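11/05/2018

Friday, and I have finally done the kitchen things! Well, most of them. The removal boxes marked KITCHEN have been sitting in the hall since we came over from Plernville, and I've been stepping round them every morning with my tea like they were somebody else's problem. Today I had the day off, it was chucking it down, and I ran out of excuses by half past ten.

First box was all mugs. Why do we own so many mugs? I wrapped every one of them in the Drolville Gazette before we left, so of course I ended up sitting on the floor reading bits of old news (a man won a prize for his leeks, the swimming baths are shutting for repairs again) and it took me the best part of an hour to empty one box. I put the chipped ones aside for the shed. Then I took two of them back because I like them.

Second box was baking. I'd been looking forward to that one, because I've promised Archana Tomar a lemon cake for Sunday and I couldn't remember where I'd packed a single thing I needed for it. The scales were in there, thank goodness, and the loaf tins, and the sieve with the bent handle, and right at the bottom, with tea towels stuffed round it, the big mixing bowl. I was so pleased to see it. Mum gave me that bowl when I moved into my first flat and I've made every birthday cake in it ever since, plus one very large trifle we don't talk about.

I gave it a good wash and a rub with a dry cloth, and it has come up lovely. All those streaks of silver and brown going round the inside, like the back of a spoon. Looks smart on the white table too. 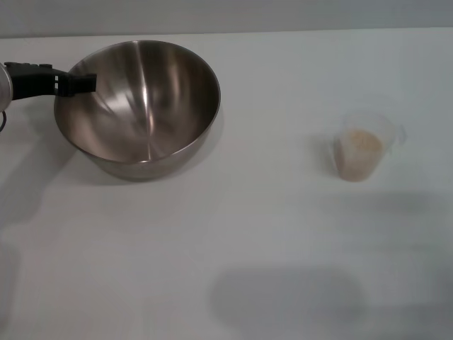

Later, after tea

Tried out the cake, just a half batch so I don't make a fool of myself on Sunday. The oven here is a mystery. It says one thing on the dial and does another, and the edges had caught before the middle was anywhere near done. Scraped the dark bits off and ate it warm with the last of the yoghurt, and it was very nice, if a bit flat. More lemon next time, and I'll put it on the lower shelf and leave the door alone!

I used 100 grams of butter and now there's hardly any left, so that's on the list with eggs, icing sugar and bin bags. The shop on the corner shuts at 9 which is handy, but I couldn't face the rain again.

Rang Archana to ask if she still takes sugar (she doesn't) and we were on the phone for ages. She's thinking of going for that job in Lultero and can't decide. I said go for it, the worst they can say is no, and then felt a bit of a fraud, seeing as I dithered over this move for most of a year.

Still to do: the saucepan box, the box that just says BITS, and finding a home for the bowl, as it won't go in any of the cupboards with the door shut. Might go on top of the fridge for now. Bath and bed, it's gone 11 and my knees hurt from all that floor.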